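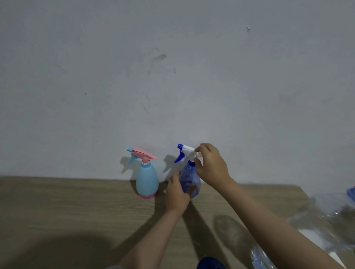 Tymofii Zakharchenko told me I'd need a whole afternoon for the Naltwood museum, and I'm afraid I laughed at him. It has four rooms! I'd given it an hour, with lunch straight after.

I came out at closing time, starving. The place was once the town's salt store, and you can still see the white bloom creeping up the walls by the ticket desk (3 euros when I went in August, and they like coins). The first room is all fishing gear and not really my thing, but the second has 46 oil lamps dug up from the hill behind the church, some of them 2,000 years old, and one has a thumbprint baked into the clay. I kept going back to that one.

Upstairs is the coin hoard — 288 silver pieces, found by a man mending a goat pen — and a mosaic floor with a rather cross-looking octopus. The labels are in tiny print, so take your glasses.

Afterwards I walked round the harbour to Domeo, where they do grilled sardines and a lemony potato thing I've tried to make twice since, badly. If you've still got the legs for it, the path to the old chapel starts behind the bakery. It's steep for the first bit and there's no shade at all, so I'd go early or leave it until the evening. The last bus back leaves from the quay, by the blue kiosk.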